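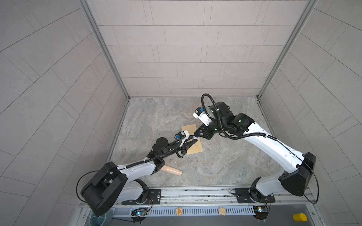
Wall and Floor Finishes, Unit 4: Tile Layout and Surface Protection
Cullville campus, Room 2
Notes by Mieke Verstraete

Read these before the practical. Bring your own pencil, tape and level.

1. Offset rows

In an offset layout (also called running bond) each row is shifted sideways so the vertical joints don't line up with the row above. With short rectangular tiles the usual shift is half a tile. Long tiles are often slightly bowed along their length, and a half shift puts the high middle of one tile beside the low ends of its neighbours. Use a one-third shift for those.

Check the tile before choosing. Lay two face to face and look for a gap at the ends.

2. Setting out

Find the centre of the wall and mark a plumb line. Dry lay one row from the line to each corner. If the cut at the end is less than half a tile, move the line over by half a tile and try again. Remember that the second row has different end cuts from the first, so dry lay both.

Our practice walls are 1000 mm wide. The Nukcombe tile in the storeroom is 200 mm long, before joints. Work out the end cuts for rows one and two and write them in your workbook.

3. Where walls meet

Rows should carry around an inside corner at the same height. Start both walls from one level line, never from the floor. A metal corner post or trim hides the cut edges, but it won't hide rows that miss each other by a few millimetres.

4. Grout colour

Thin grey grout on pale grey tile gives a quiet wall and is forgiving of small errors in the joints. White shows staining sooner. Dark grout draws every line, including the crooked ones.

5. Patterned floors

Marbled or stone-pattern flooring in grey and beige hides dust well, and it hides grit too. Sweep before you kneel or drag anything. Put down flat corrugated cardboard under buckets and tools, and replace it once it gets wet.

Paper cups are fine for mixing small colour samples. They tip easily, so keep them off the finished floor.

For next class: read Baert, pages 286 to 319. Hand workbooks to Rianne Segers at the Grarkcombe desk by Mar 13, 2026.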